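Search the encyclopedia
Go Advanced

Odoi Open Day

The Odoi Open Day is a yearly public demonstration of robotic handling equipment held at the Clarnach works in May. It is organised by Grurano, which builds arms and grippers for light household and shop tasks. The event takes place on a Sunday and admission is free. The most recent edition received 2,401 visitors, against 953 at the first.

Demonstrations begin at 9 in the morning. Visitors pass through 3 halls, the last of which is given over to the Gotetier programme on the handling of glass.
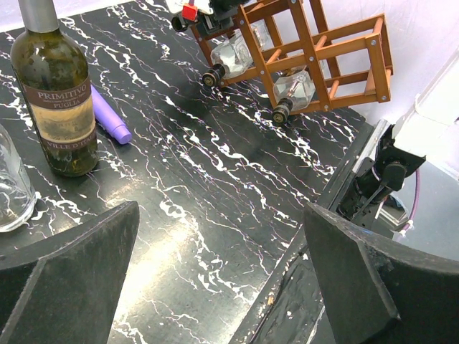 The Gotetier programme studies how a two-fingered gripper may take hold of smooth and breakable objects. The work is carried out at table height, with arms mounted close to the objects. A slatted wooden wine rack serves as the main fixture, and clear, faceted bottles with black caps are laid in its compartments. A labelled bottle of Primitivo from Puglia stands beside it on the polished black surface, where reflections add to the difficulty of the task. Staff answer questions between runs.

Related articles
Clarnach works
Gotetier programme
Grurano
Two-fingered gripper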